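差出人: Francine Bergeron
宛先: 清掃実務メーリングリスト
日付: 2023年7月23日
件名: Re: 退去後清掃の見積り、浴室の水垢をどこまで含めるか

Bergeronです。Hsuehさん、詳しい状況をありがとうございました。返信が長くなりますが、順に書きます。

Hoi-yan Hsuehさんの投稿:
> いつも参考にさせていただいています。Hsuehです。
>
> 退去後清掃の見積りについて相談です。管理会社のCampbellから、単身者向けの部屋を19戸まとめて請ける話が来ています。先方の依頼書には「浴室一式」としか書かれておらず、鏡と水栓の水垢、扉下のレールの固着汚れが含まれるのかどうかが読み取れません。
>
> 2月に同じ建物で試しに請けたときは、標準の範囲と考えてすべて落としました。ところが鏡だけで一戸あたりかなりの時間を取られ、翌日の現場に食い込みました。今回は戸数が多いので、同じやり方では人が足りません。
>
> 質問は次の三点です。
> 1. 鏡の鱗状の水垢は別料金にしていますか。
> 2. 別料金にする場合、現地を見ずに単価を出していますか。
> 3. Daverの酸性洗剤を使っている方、石材への影響はどう管理していますか。この建物は洗面台まわりとキッチンの天板に天然石が使われている部屋があります。
>
> よろしくお願いします。

まず1についてです。うちでは鏡の水垢を二段階に分けています。中性洗剤とスポンジで落ちるもの、弱い酸を短時間置いて落ちるものまでが標準です。研磨が必要なものは別料金で、見積書の別行に「鏡研磨」と書きます。以前は「頑固な汚れは別途」と書いていましたが、どこからが頑固なのかで毎回話が長引くのでやめました。作業の種類で線を引くと、先方の担当者が替わっても説明が同じで済みます。

水栓も同じ考え方です。ただし水栓の根元は研磨するとメッキを傷めることがあるため、別料金でも引き受けない場合があります。その場合は「現状のまま」と作業前に書面で伝えます。作業後に伝えると、こちらの手抜きのように受け取られます。

扉下のレールは標準に入れています。時間はかかりますが、立会いのときに必ず見られる場所で、外すと後から呼び戻されることが多いからです。呼び戻しの交通費を考えると、最初から入れておくほうが安く済みます。固着がひどいときは、浴室に入って最初にレールへ洗剤を置き、天井と壁を先に済ませてから戻ります。

2については、現地を見ずに鏡の単価は出していません。写真を送ってもらうこともありますが、乾いた鏡と濡れた鏡では見え方がまったく違い、写真で軽いと判断して外したことが何度もあります。戸数が多い場合は全戸を見る必要はなく、築年数と入居期間の違う部屋をいくつか選んで見せてもらい、残りは上限額で出しています。19戸のうち研磨が必要になる戸数を先に決め打ちすると、外れたときの負担が全部こちらに来ます。実際に研磨した部屋だけ精算する形をCampbellに提案してみてはどうでしょうか。管理会社の側も、使わなかった分を払わずに済むので、断られることは少ないはずです。

参考までに、昨年度にうちで請けた退去後清掃は434戸でした。記録を見返すと、鏡研磨の行が発生した部屋は築年数よりも入居期間に左右されています。短期の入れ替わりが多い建物では、古くてもほとんど発生しません。Campbellに入居期間の一覧を出してもらえるなら、現地を見る前にかなり見当がつきます。個人名は不要で、部屋番号と入居年月だけで足ります。

見積書の行の立て方も書いておきます。うちの浴室の欄は次のとおりです。

浴室標準（天井、壁、床、浴槽、排水口、扉、レール）
換気扇カバー脱着洗浄
エプロン内部洗浄
鏡研磨（実施した部屋のみ精算）
現状のまま（箇所を記入）

エプロン内部は依頼がなければ開けません。開けてしまうと、中を見た以上は洗わないわけにいかなくなります。依頼書の「浴室一式」に含まれるかどうか、Campbellに必ず先に確認してください。2月に試しに請けたとき開けていたのなら、今回も開けるものと思われている可能性があります。

3の石材についてです。Daverの酸性洗剤はうちでも使っていますが、天然石のある部屋には原液を持ち込まないと決めています。浴室で使うときも、希釈済みのものを小分けにして、使う分だけ持って入ります。小分けの容器には中身と希釈倍率、作った日を書きます。これは石材に限らず、全現場で同じです。

容器の置き場所も決めています。石の天板、洗面台、キッチンの調理台には洗剤容器を置きません。床に敷いたトレーの上だけです。底に付いたしずくで輪の跡が付くと、大理石なら艶が引けて元に戻せません。御影石は酸に比較的強いと言われますが、含まれる鉱物や表面の処理によって変わるので、うちでは区別せず全部同じ扱いにしています。作業者に石の種類を見分けさせる運用は続きませんでした。

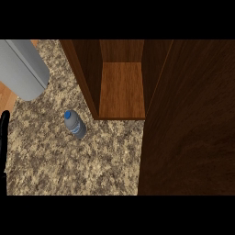 石の天板でもう一つ気を付けているのは、斑の入った柄の石では汚れも洗剤の跡も見えにくいことです。無地の白い人工大理石なら拭き残しはすぐ分かりますが、柄物は正面から見ても分からず、窓の光を斜めに受けて初めて出てきます。拭き上げの確認は、必ず腰を落として低い位置から見るように教えています。飲み物も同様で、ベージュや茶に濃い灰色の混じった御影石の上に青いキャップの水のボトルが一本立っているくらいなら害はなさそうですが、うちの現場では私物の飲料も天板に置かないことにしました。作業の区切りで飲むものと洗剤の小分け容器が同じ台に並ぶ状況を作りたくないからです。飲料は玄関側の私物袋に入れてもらっています。

酸性洗剤を使った後のすすぎは、水量と時間の両方を決めておくと人による差が減ります。うちは浴室の床と壁で二回、排水口まわりはさらに一回です。塩素系の製品を使う部屋では、同じ日に酸性のものを使いません。カビ取りと水垢取りの両方が必要な部屋は、日を分けて入ります。19戸まとめての請負なら、初日に塩素系の部屋を全部回り、換気とすすぎを済ませて、翌日以降に酸性の作業をまとめると移動の無駄も出ません。部屋の鍵を日ごとに返す契約だとこの順番が組めないので、鍵の扱いも先に聞いておいたほうがよいと思います。

人員については、2月の作業時間が分かるなら、鏡の時間だけを抜いて計算し直すことをおすすめします。うちの標準では、単身者向けの部屋は二人組で一日に最大3戸です。鏡研磨が入ると2戸に落とします。無理に3戸入れた日は、たいてい最後の部屋のキッチンが雑になり、翌朝に手直しへ行くことになりました。換気扇のフィルターとコンロまわりは疲れた時間帯に回さず、部屋に入ってすぐ浸け置きを始めるのがよいです。

道具の件も少し。鏡の研磨パッドはJiroraの細目を使っています。粗いものは早く落ちますが、曇り止め加工のある鏡では加工ごと削れます。加工の有無は、端に水を少し垂らして弾き方や広がり方を見ますが、確実ではありません。管理会社に鏡の型番が残っていれば、それを確認するのが一番です。型番が分からず、加工が疑われる場合は研磨を断っています。

パッドは一戸ごとに交換します。前の部屋の砂が残っていると線傷が入ります。19戸分を一度に注文すると在庫切れで分納になることがあるので、早めに手配してください。マイクロファイバーのクロスは、鏡用と水栓用を色で分けておけば十分です。

支払い条件について、Hsuehさんの投稿には書かれていませんでしたが、複数戸をまとめて請けるときは部屋ごとの完了確認をもらうようにしてください。全戸終わってから一括で検収という条件だと、一部屋の手直しで全額が止まります。うちは部屋ごとに確認書へ署名をもらい、月末に確認済みの分だけ請求しています。確認書は一枚で、部屋番号、作業日、作業行、現状のままの箇所、立会者の署名だけの簡単なものです。

この確認書のひな形は、先日の勉強会「Plotidton」で配ったものと同じです。持っていない方にはファイルを送りますので、私宛てに直接メールをください。リストには添付が通りません。

なお、酸性洗剤の小分け容器に何を使っているか、ほかの会社の方にも伺いたいです。うちはスプレー容器の引き金がすぐ固くなり、11か月ほど使ったところで全部入れ替えました。飲料の空きボトルの転用は誤飲のもとになるので論外として、専用品で長持ちしているものがあれば教えてください。

Hsuehさん、Campbellとの話が進んだら、精算方式が通ったかどうかだけでも知らせてもらえると助かります。

Francine Bergeron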